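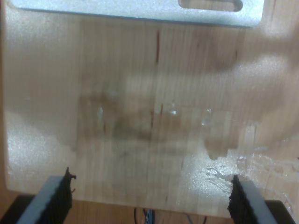
Pale wood, metal plate.

Selling the flat in Kerslake, a thread. I kept notes through the whole thing and a few people asked for them, so I'm putting them in one place.

We had three agents round to value it. The highest figure came from the one who spent the least time in the flat. We went with the middle one, a small office called Flellon, mainly on the terms of the contract.

Read the contract before you sign it. Ours had a tie-in period of 4 months in the first draft. I asked for 2 and got it with one email. The other two agents wouldn't move on theirs.

Also ask what happens if you find the buyer yourself. With sole agency you normally pay no fee in that case. With sole selling rights you do. The two sound alike and they are printed in the same small type.

Fee was a percentage plus VAT. One of the others quoted theirs without VAT and it looked cheaper until I worked it out on paper.

Instruct a solicitor the day you list. We waited until we had an offer and lost time filling in forms we could have done at the kitchen table weeks earlier.

If it's leasehold, order the management pack early too. Ours came from the freeholder's agents at Prusovness and they took most of a month to send it. You have to pay up front and they don't start until the money has cleared.

Things I had to hunt for: the FENSA certificate for the back windows, the boiler service record, the building regs sign-off for the bathroom, and every service charge demand for the past three years. The windows one I had to get a copy of.

Viewings. We let the agent do them all and went out. I'd do the same again. The feedback came by text the same evening, mostly one line. "Liked it, wants a bigger second bedroom." Fine.

First offer was under asking. We said no and they came back twice. The second time they were still short but had a mortgage agreed and nothing to sell, so we took it.

A higher offer came in the week after from someone in a chain. We stayed with the first buyer. Their survey picked up damp by the front bay and they asked for money off.

I got my own quote for the bay. We settled on £2,000 off the price, which was less than they asked for and more than I wanted to give.

The slowest part was enquiries. Their solicitor asked about a right of way at the rear that hasn't been used in years. Ours replied, theirs asked again in different words. I rang on the same morning each week and that seemed to help a bit.

Exchange was in December and completion came soon after. Keys went to the Flellon office before noon. The money arrived just after two.

Costs I hadn't planned for: £100 for a notice fee on the lease, and the redirection of post, which is charged per surname. We have two surnames.

We're renting in Rornuria for now while we look. Buying will be a separate thread.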